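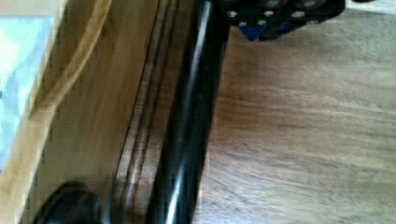 # Trumimley 朝食カウンター データカード

最終更新: 2024年1月20日

社員カフェTrumimley店の朝食準備をアームに任せる試験の記録。急いで書いたので抜けあり、あとで直す。

## 現場で何が変わったか

- 早番は2人のまま。減らしてない
- 立ちっぱなしの配膳が減り、かわりに見守りと片付けが増えた
- 1回の試行はおよそ40秒で区切る
- 停止の判断は早番がする。管理側ではない

カウンターの物は普段の朝食の並びに寄せた。トースター、まな板、トレイに皿と果物。コード類の取り回しは毎朝確認すること。
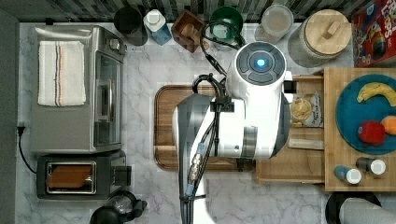
Shadi Masriからは、手が空くと言われたのに結局アームの横を離れられない、これは仕事が減ったと言えるのか、という指摘が来ている。もっともなので、見守り時間も勤務表に載せることにした。

パンの代わりに木のブロックを使う試行あり。トースターに斜めに入った状態も失敗とは限らないので、ラベルは必ず記録表のほうを見てくださ。
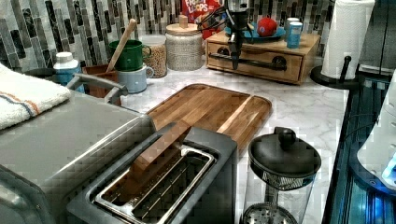 ## 使うときの注意

引き出しは開いた状態と閉じた状態が混ざる。皿の上の物も試行ごとに違うので、配置を固定と思って学習させないこと。
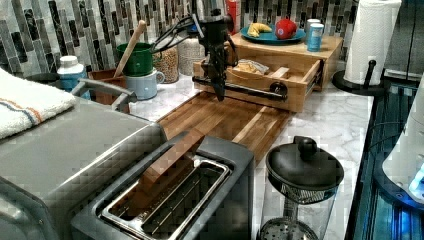 早番の動線は6月に見直す予定。それまではアームの動作中にカウンターへ手を入れない、声をかけてから止める、の運用でで続ける。Vosesstead店への展開は未定。

## コメント

Wuven: 見守りが勤務扱いになるのは助かる。休憩の交代はどうなりますか

Aitken: 記録表の列名、READMEと違ってます。直してほしい

連絡先: Trumimley店 運用係 | © Trumimley | ページ上部へ戻る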